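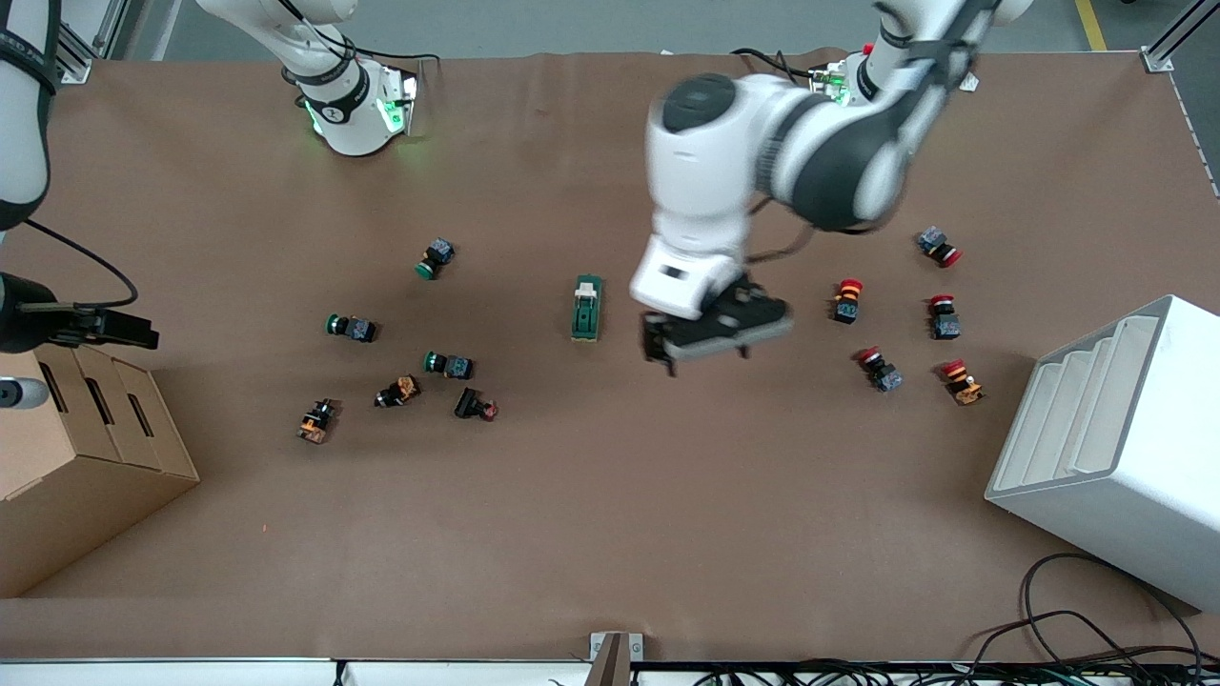 Sorting buttons again. I said I'd do a proper post about the switch drawer back in April and then didn't, so quick one before I have to run.

Background for anyone new: Rami Saab was clearing out his uncle's repair shop and asked if I wanted "a few switches." It was a crate. Paid him 21 dollars and a lunch, carried it in, regretted it on the stairs. Most of it is panel stuff, push buttons mainly, some rockers, some things I still can't name.

How I'm doing it now. Brown paper down first, smooth side up, right across the table. Best change I made all year. Small parts show up against it and when the grime comes off you just roll up the sheet and get a new one. Then spread everything out with gaps. Don't pile. I piled last time and lost a spring.

Green caps go together, square gray bodies, easy. The black and orange ones get their own tray becuase I keep mixing them up with the black one with the red tip, which is a different animal. Trays are from Stodside, 5 to a pack, lids are terrible. Masanobu Takagi swears by the Nollik ones but they cost more and I am not made of money.

And then the green one. My favorite of the lot, no idea what it's off. Chunky thing, longer than it is wide. Ribbed across one end like a little foot pedal, with a notch in the lip at the front, and two slots running down the raised part at the other end.

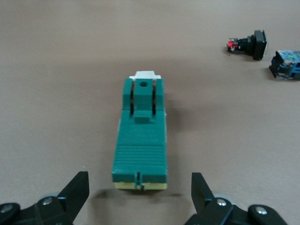
Small round hole up top too, and a white plastic bit sticking out past the green. Pale yellow strip underneath. No part number that I've found. Fouad Abu Hammour thinks sewing machine, Ayman thinks he's wrong, neither of them has said why. If you recognize it please leave a comment, I'd like to label the tray with somthing better than "green thing."

Still to do: test the push buttons with the meter, find the missing spring, buy more paper. Trays for the rockers maybe next month.

OK, out the door, bus at ten past.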